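Workshop notebook, Plestness kitchen bench
March, started mid-morning

Chopsticks again, I'm afraid. I know I said I would get on with the spoons, but Idrisa came in with the second bundle from Leltau and once they were all out of their paper I couldn't settle to anything else until they had a home.
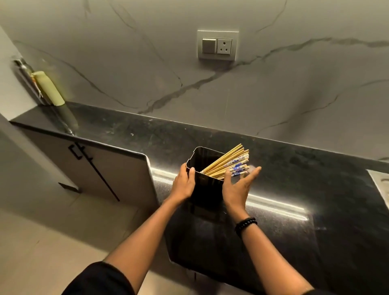 So, the question for the morning was which holder to keep by the hob side and whether the plain bamboo and the blue and white ones can live together. My own feeling is that they can, and I'll put down why, but Dean Inskip has a different view and I promised him I'd write it down fairly.

The plain ones are the everyday ones. They are light, they have a nice dry feel in the fingers, and they don't slide about when you're picking up something slippery like noodles or a wet mushroom. The patterned ones are a touch smoother where the paint is, and I find my hand goes a little higher up on them, which is a funny thing to notice after all these years of eating with the things. Dean says the painted ends will rub against the plain ones and be scuffed by summer. He would like them kept in the drawer in a cloth. I say a chopstick in a drawer is a chopstick you never use, and we left it there and had tea.

What I did settle on is the tall black holder. I had three in the running: this one, the round stoneware pot from Greenwood, and the wire thing that came with the draining rack. The wire one lost straight away, as the thin ends poke through the bottom and catch when you pull them out (Idrisa lost patience with it before I did). The stoneware pot is lovely and I'd have it on the table any day of the week, but it is so wide that the chopsticks flop outwards like tired tulips and you can't get a pair without disturbing the lot. The black one is narrow enough to keep them in a bunch. They do lean over to one side, and I spent longer than I should trying to make them stand up straight before deciding that leaning is perfectly all right.

A note about weight. Slim holders can be tippy, and with everything leaning one way I was worried about it going over when somebody reaches across in a hurry. I tried pulling out a pair at a time, quickly, with one hand, the way people really do it, and it stayed up. Then I tried it on the side nearest the wall and it was just as good. I put the full holder on the scales as well: 454 grams, sticks and all. I don't know that anybody will ever need that figure but it is here if they do.

Polished stone is a beautiful thing to work on and a nuisance to keep clean. Every fingerprint shows, and so does every drip. I've gone back to the old method, a barely damp cloth and then a dry one straight after, and no spray. The Sunuswood spray left a bloom on it last time that took me most of an afternoon to get rid of, and I would ask everyone please to leave that bottle under the sink where it is.

Drying. This matters more than where they stand. Bamboo put away damp in a closed-bottomed holder goes grey at the tips and begins to smell of cupboards, and we threw out a whole set that way last winter. From now on they go flat on a tea towel overnight and into the holder in the morning, thin ends up. If you are the last one out, please lay them out even if you're tired. I've cut a bit of folded kitchen paper to sit in the bottom as well, and it wants changing every 7 days or whenever it looks sad.

Idrisa asked about ordering more for the supper club. Leltau will do the plain ones by the box of 2,000, which made us both laugh, and I can't think where we'd put them. I'll write and ask if they'd split one with the Greenwood people.

Later, after lunch. Dean has moved the holder further along towards the corner, out of the way of the chopping board. I moved it back. It has now gone to the corner again, and I must admit it is easier to reach from the sink there, so I'm leaving it.

Still to do: oil the 2 long cooking pairs, find the lid for the stoneware pot, and the spoons.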